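How to clear a kitchen table when small things have no place?

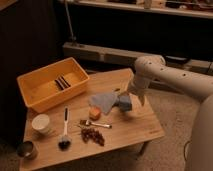

I moved to a flat in Sarkbridge in August and my wooden table is always full of small things. Cups, a brush with a long handle, a cloth, a fork. I have one plastic bin, orange-yellow, and I put everything in it, but then I must search for each thing. Is it better to buy a second bin or to sort in another way? Also, can the wood be damaged if I leave a damp cloth on it?

Urau_home

I had the same problem. Please keep the bin only for cleaning things – brush, cloths, sponge – and put it under the sink. Cups and forks should go back to the cupboard every evening. My shelf is 40 cm wide and it is enough for me.
For the cloth: yes, a damp cloth can leave a pale mark, mostly when the wood is only oiled. I hang mine over the tap.

rissanen375

second bin. cheap and done

Plotudon

I do not agree with the second bin, because I bought one and then I had two full bins. First take everything out and look what you really use. If a mark is already in the wood, let it dry some days before you try oil. Test the oil on the underside first.

lintu_300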